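My steamers and the damp kitchen
2019-03-31

When I moved to Brirstead, I brought with me one suitcase of clothes and one box of kitchen things, and the box was heavier. My first bamboo steamer was in it. In the flat there was almost no cupboard space, so it lived on top of the fridge, where it collected a kind of sticky dust that I could remove only with a toothbrush.

Since then the collection has grown. A shop called Kondik, near the bus station, was closing its kitchen department in November, and I went in only to look. I came out with two steamers under my arm and a bag of dried mushrooms. I had 40 dollars in my wallet that day and I came home with 29 cents, so I walked instead of taking the bus.

Bamboo is not difficult, but it wants some attention. My first mistake was soap. I washed the baskets as I wash plates, with a lot of lemon liquid, and the next buns tasted of lemon liquid. Now I use hot water and a soft brush, nothing more. The second mistake was putting them away in a closed cupboard the same evening. After about a week I found gray spots on the bottom tier, and I had to throw that one away.
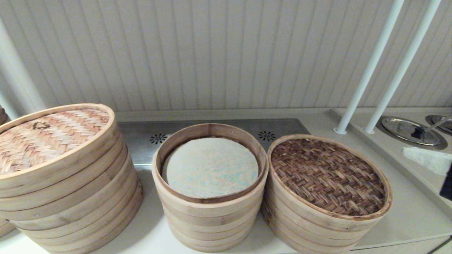
So now I am patient. After washing I leave everything in the open air until the next day, and only then do I put it together again. With the tiers it is good to change the order sometimes. The lowest one gets the most steam and the most trouble, and if it is always the same basket, it becomes old before the others.

About liners I have changed my mind many times. Cabbage leaves are the cheapest and I like the smell, but they slide when you lift the buns. Paper is easy. Cloth is my favorite for rice, only it must be rinsed at once, because the starch becomes hard like glue. For dumplings I brush a little oil on whatever I use, and I leave a finger of space between them - they grow more than you expect.

A reader asked me if a new steamer must be soaked before the first use. I steam it empty, for as long as it takes me to drink a cup of tea, and I let it dry. The smell of new bamboo is quite strong the first time, a little like wet hay, and then it goes away.

Next week I want to try the pumpkin buns from the Lerketti cookbook again. Last time the filling was too wet and came out through the bottom. I will drain the pumpkin overnight and write here how it went.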